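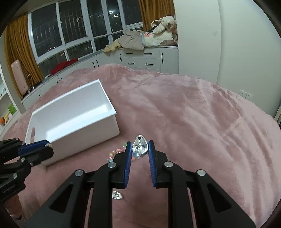

图4 手持式双夹爪在卧室床面上采集小件饰品收纳动作,近处夹爪位于银色水滴形饰品两侧,左后方为白色收纳盒。

4.3 小件反光物体的夹持失效分析

Wolholm数据集中,收纳类任务的总体可用率较高,但小件饰品子集的表现明显低于其余子集。该子集共采集1,124段演示,经人工复核后,有200段被判为含夹持失效。本节对这些片段进行归类,并讨论其对策略训练的影响。

失效的判定标准如下:夹爪闭合指令发出后,若目标物体在提升阶段脱离指面,或在闭合阶段发生明显转动,致使后续放置姿态不可控,则记为一次失效。操作者因主动调整而重新张开夹爪的情况不计入。标注由两名标注员独立完成,分歧由Nanna Dalsgaard裁定。分歧主要集中在转动幅度较小的片段,裁定时以物体能否按原定方向放入盒内为准。

按照成因,失效可归为滑脱、误夹与开度误判。

滑脱多见于外形带曲面的抛光饰品。图4所示为典型的操作布局:夹爪两指张开,指面内侧贴有蓝色带棱纹的软垫,饰品竖立于两指之间,其下部为圆鼓形。软垫棱纹的间距是按日用品尺度选定的,用于水滴形物体时,实际接触区域往往只覆盖少数几条棱。闭合力继续增大后,接触点沿曲面向上或向下移动,物体随之被挤出。增大夹持力并未改善该问题。将闭合力上限提高后重采的片段中,弹出距离反而变大,有的饰品落入毯面褶皱,操作者须中止当前片段。

误夹与支承面有关。长绒织物在夹爪下压时发生变形,绒毛进入指面与物体之间,闭合后同时夹住织物。提升时织物被带起,物体在织物回弹过程中脱落。腕部力信号在此阶段出现缓慢上升,与正常夹持的阶跃形态有区别,但在采样率较低的早期片段中难以分辨。相邻物体也会加重误夹。图4中左指附近另有一件平放的小型银色物体和一圈彩色小珠,此类布局下,指尖下探的可用空间较小,珠串一旦被指尖钩住,便会在提升阶段拖动邻近物体。

开度误判源于视觉估计。夹爪开度由相机图像回归得到,未使用编码器。抛光表面会映出指垫及周围物体,Clornano估计器有时将反射中的边缘当作指尖轮廓,输出的开度小于真实值。此类错误对操作者没有直接影响,人工演示本身可能是成功的,但记录的动作标签与实际动作不一致。以此类数据训练的策略在部署时会过早停止闭合。在Jang平台上的回放实验中,我们观察到9次提前停止,对应的训练片段均含有强反射区域。

此外,部分任务由双夹爪协同完成。当第二只夹爪从侧面进入近处夹爪的视野时,两者外形与指垫颜色相近,估计器可能发生身份混淆,表现为开度曲线在数帧内跳变至另一只夹爪的数值。跳变持续时间短,常规平滑滤波能够掩盖其外观,却会在跳变前后引入相位滞后。因此我们在滤波之前增加了一致性检查:若相邻帧开度变化超过机构的最大闭合速度,则将该帧标为无效,由前后有效帧插值。

针对上述问题,我们对采集规程作了如下修改。其一,采集小件时改用窄棱距软垫,并在每轮采集前检查软垫边缘是否翘起。其二,对长绒支承面上的任务,要求操作者先沿水平方向接近物体,下压深度不得超过物体高度的一半。其三,目标为反光物体时,开度标签须与Teltard标定板的测量结果对照,偏差超限的片段不进入训练集。

按修改后的规程重新采集同一子集,首轮中仍有39段出现失效,其中以滑脱居多。窄棱距软垫增加了接触棱数,但对圆鼓形部位的约束仍然有限;误夹片段集中于物体平放的情形,此时下压深度的限制与可靠抓取所需的深度相互冲突,现有规程未能解决。对平放薄件,可行的做法是先拨动物体使其侧立,再行夹持,但这会改变任务的动作分布,本文未将其纳入规程。

需要说明的是,原有的200段失效片段没有删除。我们将其连同失效类型标签单独存放,用于训练第5节所述的失效检测器。开度误判类片段的动作标签经重新估计后另行保存,原始标签保留,以便比较标签误差对策略的影响。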